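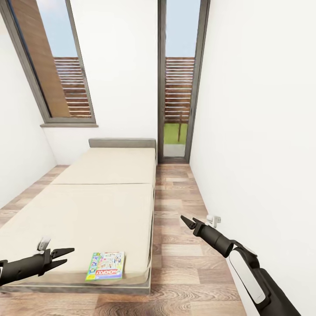 Eckhard Strobel replied that the pump was probably fine and that the pressure switch should be checked before anyone ordered parts. He asked for the cut-in and cut-out readings and whether the tank had been drained when the air charge was measured.

Ticket: Well pump short cycling, Lultgate house
Opened by: Carola Ostermann
Status: Open
Controller: Trosine, wall-mounted, original to the house
Tank: Schwerdtfeger, vertical, bladder type

Readings as requested. Cut-in 38 psi, cut-out 60 psi. The tank was not drained the first time, so the earlier air charge figure should be ignored. I shut off the pump, opened the drain, waited for the gauge to reach zero and measured again at the top valve: 19 psi. The label calls for 2 psi below cut-in.

Pumped the tank up to 36 psi with a hand compressor. No water came out of the air valve when I pressed the pin. Closed the drain, restored power, let it fill.

Sat 31 January
Cycle time with the kitchen faucet open is now 100 seconds. Before the recharge it was 11. The bedroom radiator loop is on a separate circuit and is not affected.
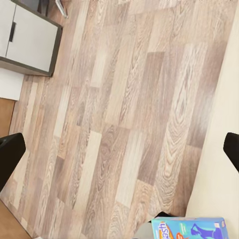 With all faucets closed, the gauge still drops from 60 to 52 psi overnight. Toilets were dye tested, no color in either bowl. I closed the house valve downstream of the tank and the drop was the same, so the loss is on the well side. That leaves the check valve or the drop pipe.

The controller log shows about 3,000 starts since April. Fault code 4 appears twice, both times during a power cut. Cleared.

Strobel: Leave the house valve closed for a night and log the gauge every hour. A steady fall suggests the check valve. If it falls fast and then holds, look at the fitting at the pitless adapter first. Nudska lists the replacement check valve in brass, 1 inch, rated to 800 psi. Do not install a second one above ground in the meantime.

Ostermann: Will log tonight from 10 p.m. and post the readings. Air charge to be rechecked in one week.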